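Last game of the season, and a wet one

21st May

We finished the flag football season on Sunday with a 26-20 loss to Pumphrey, so we end up sixth out of eight. I had us down for fourth at Easter. We won the games we were meant to lose and lost two we should have walked.

It rained from the warm-up on. The Flollent ground drains badly at the road end, and by half-time the centre was snapping out of a puddle. I play receiver, mostly on the short side, and I dropped the first ball thrown to me. The second one I caught and then ran out of bounds a yard before the marker. After that they threw to the other side for a while, and I can't say I blame them. 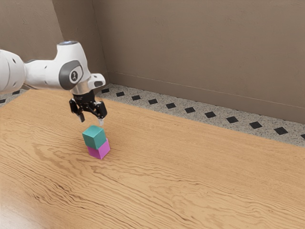

Aled Rowlands was at quarterback again with his thumb strapped up. He had a good first half. Both touchdowns before the break came from the same play, a quick slant with the outside man clearing off deep, and Pumphrey didn't sort it out until the third quarter. Once they did, we had very little else. We've been saying since September that we need more plays for when the slant is covered, and we still haven't put in the time.

The defence was better than the score suggests. One of their touchdowns came off an interception that bounced off our man's shoulder, and another came on a fourth down where I thought the flag was pulled short of the line. The referee was closer than me, so I'll leave it there. We got one back late on and had the ball with under a minute to go, but the last throw went long.
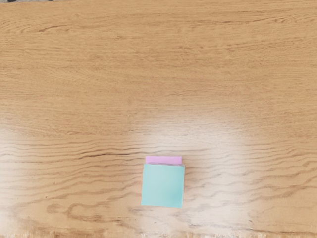
A few things for anyone in the club who reads this. Subs for the summer need to be in before the first Flellus tournament, and if you haven't paid for this season yet, please do that first. The kit bag is in my garage. It has 6 belts in it and there should be more, so have a look in your boots and under the car seats.

Pitch hire is going up. It will cost us 400 pounds for the next block, and we can manage that if we get a couple of new players. Training stays on the top field until the grass is reseeded, then we move to the school.

I also need new boots. The Gumex ones I bought last year have split along the side of the left foot, and I played the second half on Sunday with a carrier bag over my sock. If anyone has a pair of size tens with moulded studs that they don't want, let me know at training.

The tournament draw isn't out yet. I'll put it up when I get it, along with the lift list. So far we have two cars and neither of them is big.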